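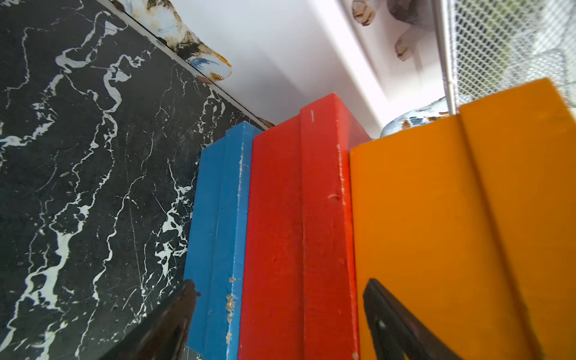 Fachbereich Raum und Material, Kursgruppe Oberflächen

Handout zur Übung 3: Stein und lackiertes Holz nebeneinander beurteilen

Stand: 13. Nov. 2019

In dieser Übung arbeiten wir mit dem schwarzen Marmor und mit den farbigen Holzklötzen aus der Kiste »Domel«. Bitte lesen Sie das Blatt vor dem Termin und bringen Sie einen weichen Bleistift mit.

1. Lackiertes Holz

Die Klötze haben ein abgestuftes Profil. Am blauen Klotz sieht man gut, wo der Lack zuerst leidet: an der Kante des Steges weiße Schrammen, weiter unten an der rechten Kante abgeplatzte Stellen, an denen das Holz frei liegt. Der rote Klotz ist an der rechten Kante ähnlich abgenutzt. Notieren Sie für jeden Klotz getrennt:
- Farbe, mit eigenen Worten
- Ort des Schadens (Kante oder Fläche)
- Art des Schadens (Kratzer, Druckstelle, Abplatzung)

Das Wort »kaputt« ist im Protokoll nicht erlaubt, es sagt zu wenig.

2. Polierter Stein

Bei Marmor spricht man von Adern. Für die Zeichnung unterscheiden wir feine Adern, breite Adern und Netze. Zeichnen Sie zuerst die breiten, dann die feinen. Die Netze darf man nur andeuten.

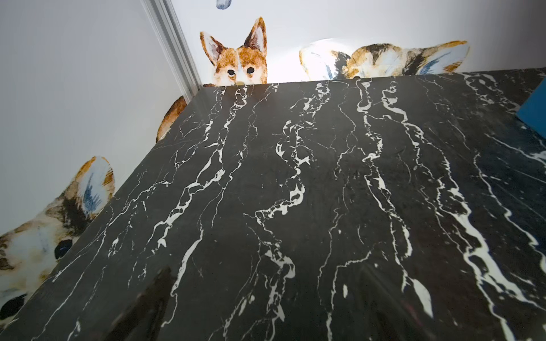
Darf man schwarzen Marmor mit Essig reinigen?
Essig ist für Marmor nicht geeignet, weil die Säure den Kalk angreift und die Politur matt wird. Man nimmt lauwarmes Wasser mit wenig neutraler Seife und trocknet mit einem weichen Tuch nach.

3. Kratzer oder feine Ader?

Diese Frage macht am Anfang die meiste Mühe. Ein Kratzer liegt in der Oberfläche und verändert den Glanz, eine Ader gehört zum Stein und läuft unter der Politur weiter. Schauen Sie flach über die Platte gegen das Licht und wechseln Sie dabei 2 Mal den Standort.

Abgabe: eine Zeichnung und das Protokoll, zusammen höchstens 3 Seiten, in das Fach »Hellar«.

Weitere Handouts
Übung 2: Kanten und Fasen
Lesetext Fesia: Farbe auf Holz
Materialliste Enriquez (177 Einträge)
Termine ab April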